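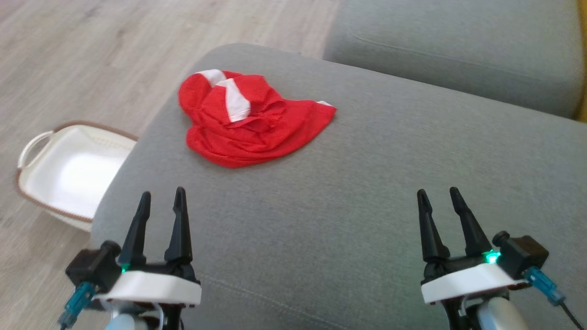 Forngate Clothes Exchange: second progress report to the Bagheri Fund

Period covered

This report covers the six months from April to the end of September. It follows the headings in the grant agreement. The first report dealt mainly with finding premises and setting up, so this is the first one with a full period of opening to describe.

The exchange takes in clothes that people no longer want, sorts and mends them, and passes them on free of charge to anyone living in Forngate or on the Stallunent estate. We do not ask for proof of income. People are asked for a postcode and, if they are willing, the size of the household.

Activity

We held 15 exchange sessions in the period. Most were in the front room of the old Stallunent branch library, which we have on a rolling licence from the council. Two were held in the primary school hall in late August, when parents were looking for uniform. One planned session in June did not go ahead after the library lost its water supply the night before.

In total, 828 items were passed on. Children's clothes made up a little over half of these, and school uniform was the largest single group within that. Adult coats came next, even though most of the period was spring and summer. We had expected coats to sit on the rails until October and had planned to store them. People told us they would sooner take a coat in June when there was a choice of sizes, and we have stopped packing them away.

Sports kit was asked for more often than we had planned for. Both secondary schools changed their PE supplier this year and the new kit is sold as a set. Plain shorts and socks are still allowed in years seven to nine, and we have started a separate rail for them. Football shirts come in steadily and go out the same day.

Sessions run from 3.30pm to 6pm. We tried a morning opening in May, starting at 9.30am, and it was quiet. The people who did come were mainly parents of under-fives, and several stayed for most of the morning. We would like to try it again alongside the health visitor's weigh-in, which uses the same building, if the room bookings can be made to fit.

Home collection

The agreement asked us to test whether collecting from people's homes would bring in better stock than relying on drop-offs. We collected from 54 addresses. The van is hired by the half day and carries two people.

Collected bags were better than dropped-off bags on nearly every count. They were cleaner, there was more children's clothing in them, and fewer things had to go for rag. Part of this is probably down to the short conversation that takes place when the collection is booked. We ask what is in the bags and say what we cannot use, which at the moment means pillows, duvets, underwear that has been worn and anything with a strong smell of smoke.

Collection is also slower than we allowed for. We had planned on a round of eight addresses in a half day and managed five or six. The main delay is parking on the Stallunent side, where the bays nearest the blocks are for residents only. We have written to the housing office to ask for a visitor permit and have had an acknowledgement but no decision.

Mending

The mending table is open during every session. It has one sewing machine, a hand-sewing kit and a steam iron. The most common jobs are buttons, trouser hems and split seams. Zips are the main problem. A replacement zip takes about an hour and the result is not always good, and we now only replace zips on coats.

Four people who first came to pick up clothes are now mending regularly at the table. This was one of the outcomes listed in the original application, under learning and skills. We said then that we would offer a short course. In practice people have preferred to sit down next to someone and be shown, and the course has not been needed so far. We would like to discuss moving the course money to a second machine.

Stock records

We moved from paper sheets to Vomo in July. Each item is now logged by type, size band and condition when it comes in, and marked off when it leaves. The free tier was enough until late August, when we reached the limit on entries and had to pay for two months.

The change has been useful for sizes. It showed that we were short of ages nine to 12 throughout, while toddler sizes were coming in faster than they went out. We now mention the older sizes on every poster and in the booking conversation. The figures for April to June were typed in from paper afterwards, and some of the size bands for those months are missing. The number of items passed on is not affected, as that was kept separately in the session book.

Spending

Spending is within budget. The rent and insurance lines are as forecast. Van hire is over, for the reasons given under home collection, and printing is under, as the school sent our leaflet out with its own newsletter at no cost to us.

Of the money set aside for equipment, £4,000 is still unspent. It was meant for shelving and rails, but the library left its own shelving in place when it moved out and we have been able to use it. We ask that this sum be carried forward. Our preference would be to put it towards the following:

a second sewing machine and a proper table lamp
two folding rails for sessions held away from the library
van hire for the winter months, if collections continue at the present rate

A full table of spending against budget is attached, with receipts for items over £100.

Difficulties

The licence on the library room can be ended with one month's notice on either side. The council has said it has no plans for the building before spring, but it has not been willing to put this in writing. We have looked at two other rooms. The chapel hall in Forngate is the better of the two, though it has no storage and everything would have to be brought in and taken away each time.

Damp in the back store was a problem in April. A number of bags had to be thrown away – mostly knitwear – and the rest were moved to the front room. The gutter above the store was cleared in May and the wall has dried out since, but we are only using it for hangers and bags.

Disposal of unusable clothing costs more than we expected. The rag merchant who used to collect without charge now asks for a minimum weight, and we do not reach it every month. We are holding the sacks until there is enough for a collection, which takes up space we would rather use for coats.

Next six months

October to December will be given over mainly to winter clothes and school shoes. Shoes are new for us. We will take them only if the soles are sound and the inside is clean, and we will keep them apart from the clothes in the records.

A second pair of uniform sessions is pencilled in for February half-term. The school has agreed to the use of the hall, and we are waiting for its lettings form.

We would be grateful for a decision on the carry-forward before the end of November – the machine we have in mind is reconditioned and the shop will hold it until then. The next report is due in April and will include the results of the user survey, which is being given out on paper at sessions from this month.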